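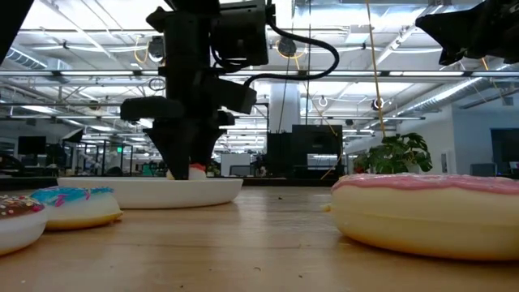 Kukau two-finger gripper over the bowl, toy donuts on the table.

Kukau Gripper, two-finger, tapered tips
Sold by Trallero
Status: on sale, READ THE NOTICE FIRST

Safety notice, finger tips and grip force

Applies to all Kukau grippers shipped before August with the black tapered tips. If yours came with a Rultard driver board it is affected. If it came with the newer Chisholm board, it isn't, skip down to Ordering.

What goes wrong: on power loss the gripper is supposed to hold position, then release when power comes back and the arm is homed. On affected units it can close instead. Full force, no command sent. Fingers go to the V position and stay there until the board is reset by hand.

We have 7 confirmed reports. One pinched finger, bruised, no break. The rest were damaged parts, mostly soft goods and thin plastic. One cracked dish.

Second fault, same board. Downward moves into a bowl or tray. If a tip touches the bottom the board should see the load and stop the arm. With old firmware the stop comes late, or doesn't come, and the arm keeps pushing. Shallow wide bowls are the worst for this, tips reach the bottom before the fingers have closed on anything.

What to do now

Stop using the gripper near hands. No reaching in to move parts while the arm is powered, even if it looks idle.
Check the board label. It's on the underside of the wrist cover, two screws.
Rultard board: update to firmware 578 or later. Earlier builds do not fix the power loss fault.
After updating, set max grip to 70 percent or lower untill you have run the drop test below.
Check the cable loop at the motor housing. Needs slack at full reach. A tight loop can pull the connector and cause the same power loss that starts all this.

Drop test

Soft object in the bowl, foam or a light toy, nothing you care about. Close on it, lift a hand's width, cut power at the switch (not the e-stop). Gripper should hold. Power up, home the arm, fingers should open. Do it 200 times, the test script counts for you. Any closing on power-up is a fail. Tag the unit, unplug it, email us.

Don't open the board case yourself. Voids the warranty and the capacitor holds charge for a while.

Replacement

Free board swap for any unit that fails, and for anybody who would rather not bother with the firmware. We pay shipping both ways. Send wrist and gripper together, keep the arm. Turnaround is around 7 working days once it reaches us. Mark the box attn Birger Kvam, returns bench, or it sits in the general pile.

Bent tips: not covered by the swap but we're sending a spare pair with every returned unit anyway.

Ordering

New units ship with the Chisholm board and current firmware. Same mounting pattern, same cable, same tips. Old tips fit new grippers and the other way round.

In the box: gripper, wrist bracket, cable, spare tips, hex key. Arm, bowl and toys not included.

Not for use with food. Not for use around people without a guard or a fenced cell.

Questions on the notice go to Effie Gunn in support, please put the serial number in the subject line. Phone line is open 7 am to 3 pm. We'll update this page when the next firmware is out, no date yet.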